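Gripper night at Curkden

I finally got two free evenings at Curkden (our shared workshop, for anyone new!) and spent both of them on the fingers. The old rubber tips from the Jitgate kit kept skating off anything smooth, so I went hunting through the scrap bins and came home with gray on my sleeves and blue on everything else.

Both fingers are wrapped in blue now, creases and all, with a soft gray pad on each tip. I'm not going to win any prizes for the wrapping – it wrinkles right where the finger narrows – but the tips come together nicely and leave just a small gap, and I can live with that. The little crumbs on the white tabletop are still waiting for me and the rag.
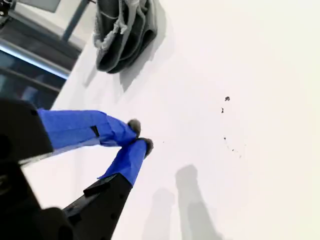
What's next

I want 400 open-and-close cycles before I trust the pads, then 1,000 if they stay put. The Mukel controller still stops at 90 percent of its travel and I have no idea why, so if you've run one with a Rizzi servo board, please leave me a comment! I'll post the wiring once I've redrawn it so somebody besides me can read it.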